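Mis à jour le 19 décembre 2022

# Calcaire, joints et siphon : l'entretien de la salle de bains

L'eau est dure chez nous et le calcaire se dépose partout où elle sèche. Les conseils qui suivent valent pour une salle de bains ordinaire, avec des produits qu'on trouve en droguerie. On commence par le lavabo, on finit par la ventilation.
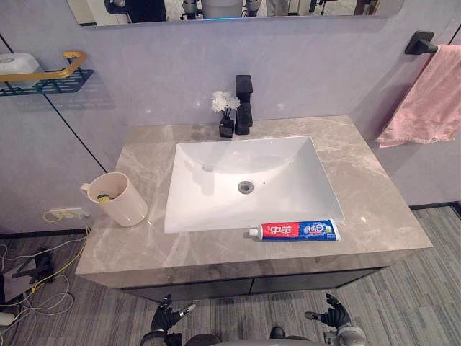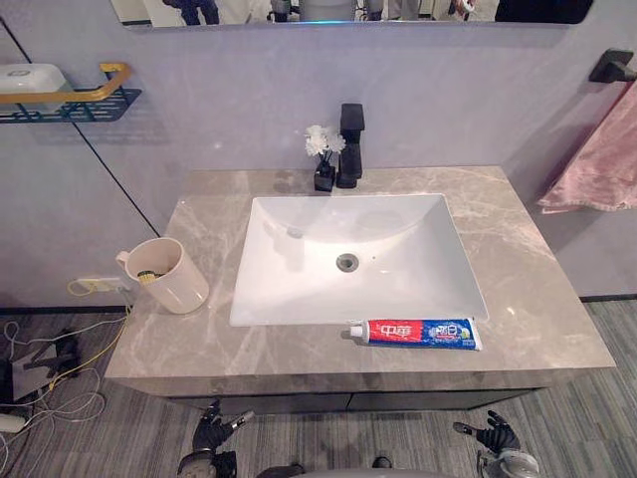
*Vasque blanche rectangulaire et robinet noir mat, sur un plan à motif de marbre.*

## La vasque

Pour l'entretien courant, une goutte de liquide vaisselle sur une éponge douce suffit. Rincer, puis passer un chiffon sec. Le chiffon compte plus que le produit : une céramique essuyée tous les soirs ne marque presque pas.

Pour un voile de calcaire déjà installé, couper du vinaigre blanc avec la même quantité d'eau tiède, imbiber du papier absorbant et le plaquer sur la zone pendant dix minutes. Ne pas laisser le vinaigre déborder sur le plan de travail. Le vrai marbre et le travertin sont attaqués par l'acide, même dilué, et la tache mate qui en résulte ne part qu'au polissage. Si on ne sait pas de quoi est fait le plan, on le traite comme du marbre : savon noir très dilué, eau claire, chiffon.

Pas de poudre à récurer sur l'émail. Elle le raye et la saleté s'accroche ensuite plus vite.

## Les robinets

Un robinet chromé supporte le vinaigre dilué à condition de rincer au bout de quelques minutes. Une finition noire mate est plus fragile : eau savonneuse et microfibre, rien d'autre. Les traces blanches au pied du robinet partent avec un bâtonnet de bois enveloppé d'un chiffon humide. Éviter les éponges dites magiques, qui sont légèrement abrasives et finissent par lustrer le mat.

Le mousseur se dévisse à la main ou avec une pince protégée par un torchon. Le laisser tremper une nuit dans un verre de vinaigre, le brosser, le remonter. Si le joint est aplati, le changer en même temps. J'achète les miens par sachets chez Stosine - 2 euros le lot de joints assortis.

## Le gobelet et les brosses à dents

Le fond du gobelet est souvent l'endroit le plus sale de la pièce. Le vider et le laver une fois par semaine à l'eau chaude. Un gobelet en plastique passe en général au panier supérieur du lave-vaisselle, mais il faut vérifier sous le fond. Les brosses sèchent mieux tête en haut et sans capuchon.

## Les fleurs artificielles

L'humidité colle la poussière aux pétales. Un sèche-cheveux réglé sur froid enlève le plus gros. Pour le reste, tremper rapidement les fleurs dans une bassine d'eau tiède à peine savonneuse, secouer et laisser sécher la tête en bas. Faire un essai sur un pétale du dessous, certaines teintures dégorgent.

## Le siphon

1. Placer une bassine dessous et garder une serpillière à portée de main.
2. Dévisser le godet à la main, en tenant le tuyau de l'autre.
3. Retirer les cheveux, laver le godet et regarder l'état des joints.
4. Remonter sans forcer, faire couler l'eau une minute et passer un papier sec sous les raccords.

À faire en mars chez moi, puis dès que l'écoulement ralentit. Je n'utilise plus de soude : elle chauffe et abîme les vieux tuyaux en plastique, et il ne faut en aucun cas la verser avec un autre produit. Même règle pour la javel, jamais avec du vinaigre ni avec un détartrant.

## Les joints de silicone

Les points noirs en surface partent avec du percarbonate en pâte, posé une demi-heure. S'ils reviennent aussitôt, la moisissure est dans l'épaisseur et il faut refaire le joint. Couper l'ancien au cutter, gratter, dégraisser à l'alcool ménager et attendre que le support soit bien sec avant de poser le nouveau. Ne pas mouiller pendant le temps indiqué sur la cartouche.

## L'aération

Ouvrir en grand dix minutes après la douche, porte fermée côté couloir. La bouche d'extraction se démonte et se lave à l'eau savonneuse deux fois par an. Pour vérifier qu'elle tire, poser dessus une feuille de papier toilette : elle doit tenir seule. Si elle tombe alors que la bouche est propre, regarder d'abord si l'entrée d'air de la fenêtre du séjour est bouchée.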